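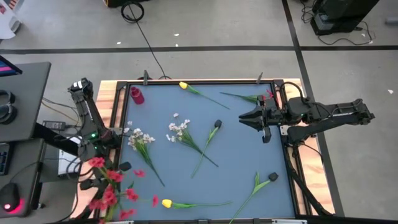

Teaching by Hand, Teaching by Wire
Speaker notes - Lok-yiu Yang
February 19, 2020
11 comments | 38 shares

Opening (keep it short, they've just had lunch)

Hi everyone! I teach robots to handle flowers, and I love it far more than I expected to when I took the job. Ask for a show of hands: who has arranged flowers at home? Who has tried to write down how they did it? The second set of hands is always smaller. Let that sit for a second, then go.

The point I want them to have early: you can show a robot a task well before you can describe it. Picking up a stem, turning it so the bloom faces out, finding the mouth of a container. We do all of that with our fingers and hardly any words.

Two ways to show it

By hand. You take hold of the arm, it goes slack and light, and you walk it through the motion. Mime this! Elbow out, slow wrist. People always laugh at the mime and that's fine. It's wonderful for a first lesson because you feel the robot's reach in your own shoulder. The trouble is that your body is in the way, and if there are two arms to move you run out of hands very quickly.

By remote control. You hold a pair of leader arms and the robot's arms follow. Now you can do both sides together, one holding, one placing, and your sleeves stay out of the recording. You lose the feel, though. You can't sense a stem pressing back, so you learn to look harder. I squeezed everything much too tightly for my first week - ask Noboru, he had the seat next to mine.

(If someone asks which is better: I use the first to plan a task and the second to record it. Don't get drawn into the force feedback argument here, there's time at the end.)

Why flowers

Flowers are a great test. Artificial ones, in our case, so they survive us. They're long and thin, they cross over each other, the heavy end is never where the gripper wants to be, and when you pull one its neighbor comes along. A block sits still and waits for you. A bunch of blossoms on a mat has tangled leaves, and a grasp that was fine a moment ago can be no good after one nudge.

Tell the Fistden story. We went to their workshop in September with a task we'd practiced on straight plastic tubes, 200 clean recordings, very proud of ourselves. Then we swapped in real stem shapes and the policy closed on air, over and over, a thumb's width from the stem. We recorded 20 new demonstrations that afternoon with curved stems and it started catching them. I was jumping up and down.

What the wrist camera sees

Spend real time on this, it's my favorite part. The person teaching looks at the whole table. The camera down at the gripper gets a completely different world.

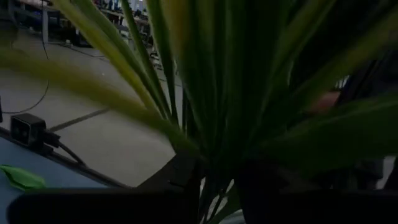
When you're that low, leaves fill the view and the place you're aiming for can be hidden behind your own fingers. So if I'm driving, and I rely on what my eyes can see from my chair, I'm giving the robot an answer to a question it couldn't read. Noboru Uchida calls this cheating on the learner's behalf. His fix is very simple and I've stolen it: drive a few rounds with only the robot's camera views on your screen. You slow down right away. You come in from the side, you pause, you tip the wrist to get a peek past a leaf, and all of those little looks end up in the recording where the robot can learn from them.

Habits worth stealing

- Move at the speed of someone pouring tea. Fast demos look great and teach badly.
- Leave your mistakes in if you recovered from them. A dropped stem picked up again is gold.
- Mix up the starting layout every time. Toss the flowers, don't place them.
- Swap drivers. Hà's demonstrations go in high and mine go in low, and the mix does better than either of us alone.
- Stop when your wrists get tired. I do up to 38 in a sitting and the last few are never my best.

PAUSE for questions here if we're ahead of time. Skip the Karemton comparison if we're behind, it needs the long version of the chart anyway.

Closing

Come and try it! The Proltau rig will be set up by the side door at the break, leader arms and all. Your first grasp will probably miss and your third probably won't, and that feeling is why I do this. Sign-up sheet is on the front table. Thank Noboru and Hà, then hand the mic back.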